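Regrouting or just cleaning? Kotalcombe flat, long thread

tilly_b
We've had the flat in Kotalcombe since September and I'm finally looking at the grout. Two close-ups, both pale green with light lines: wall tiles, then a fuzzy mat.
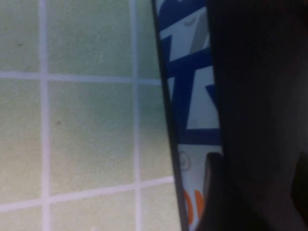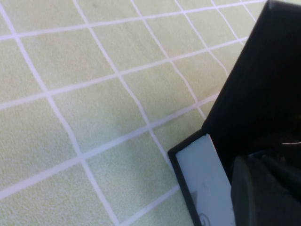 I've been quoted 613 pounds to rake out and redo the bathroom. Is that fair, or should I try cleaning first? The building is 1960s, if that matters.

Hubert Zaugg
Clean first. Sugar soap, a stiff nylon brush, rinse, leave it a day. Grout only needs to come out if it's crumbling or you can scrape it with a fingernail.

marlpit
Disagree. If the quote includes sealing I'd take it. I scrubbed mine for 3 weekends and it was grey again by spring.

Hubert Zaugg
Did you seal it afterwards?

marlpit
No. Didn't know you had to.

Hubert Zaugg
Well, there you are then.

Andri Leitner
Ask what they're raking out with. The man we had used a multi-tool and chipped the glaze on half a wall — Wyss had stopped making the colour, so we ended up retiling. Came to 2,000 all in. A hand rake is slow but it's safer on old tiles.

tilly_b
He didn't say. I'll ask. Has anyone used the Celto grout pen?

marlpit
Yes, fine on walls, hopeless on floors. Wears off where you stand.

Andri Leitner
Pens are paint. I wouldn't bother in a shower.

tilly_b
OK. Sugar soap this week, then sealer, and I'll put the quote on hold. He wants up to 100 as a deposit and I haven't paid it yet.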